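4.2 Storing the utility knife

1. Push the slider all the way back before you put the knife down or hand it to anyone.

2. Stand the knife upright in its holder at the end of the Istby bench – never lay it flat among offcuts.

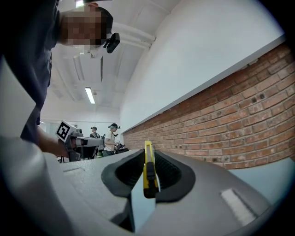 Figure 7. Yellow utility knife held upright, slider along the lower part of the body.

3. Change the blade after 40 cartons. Drop the old one in the blade tin.

CAUTION: Keep your free hand out of the cutting line. Do not catch a falling knife.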